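Visit report: Kiltton board finishing plant, Grustberg
May 2025

The spring visit went to the Kiltton plant at Grustberg, where coated boards are cut, edged and packed for office and school furniture. Theano Panagiotou of the plant's process group led the tour. Questions on test methods were taken by Kamala Nair, who runs the surface lab.

Raw board arrives in packs of 40 and is held in the conditioning hall until its moisture content is stable. The hall was extended in February. Before that, part of the stock stood in an unheated bay and had to be given an extra night indoors, which upset the cutting schedule every winter.

Cutting is done on two Kawaguchi beam saws. The older one is kept for short runs. Scoring depth is checked at the start of each shift and again after a blade change. Offcuts above a set width go back into the system as drawer parts; the rest is chipped for the boiler.

The edging line drew the most questions. Kiltton moved from a hot-melt adhesive to a reactive one two years ago. Joint lines are thinner and water resistance is better, but the glue pot has to be purged at every long stop. Panagiotou put the loss at some 500 grams per purge. Corner rounding follows in a separate station, and its cutters are changed on a fixed count of parts.

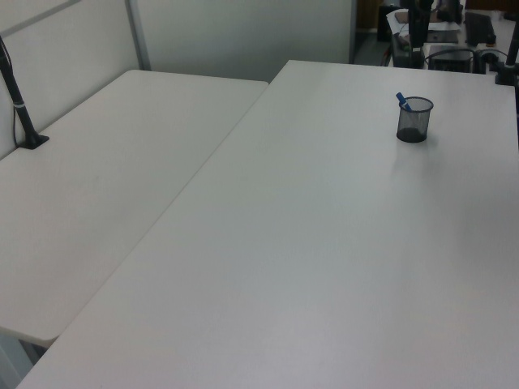 White tables set in an L, with the partition wall behind the left one.

The surface lab works to an in-house method named Dinano, which covers gloss, scratch and stain resistance. A batch is released on 41 readings, all taken at the same angle of incidence. Nair noted that matte whites are the hardest finish to grade by eye, as small differences in gloss show up only under low side light. Stain panels are left covered overnight and read the next morning.

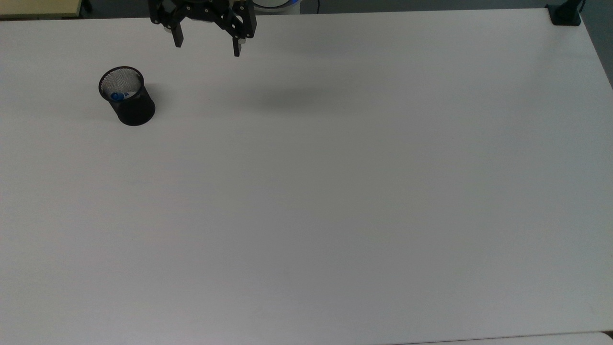
Matte white tabletop under even indoor light.

Packing was seen only briefly. Tops are stacked face to face with foam sheet between them, and the corners are capped before strapping. The transit damage figures promised during the tour had not arrived when this report was written. The plant lists 199 stock sizes, and custom sizes are run on the older saw at the end of the week.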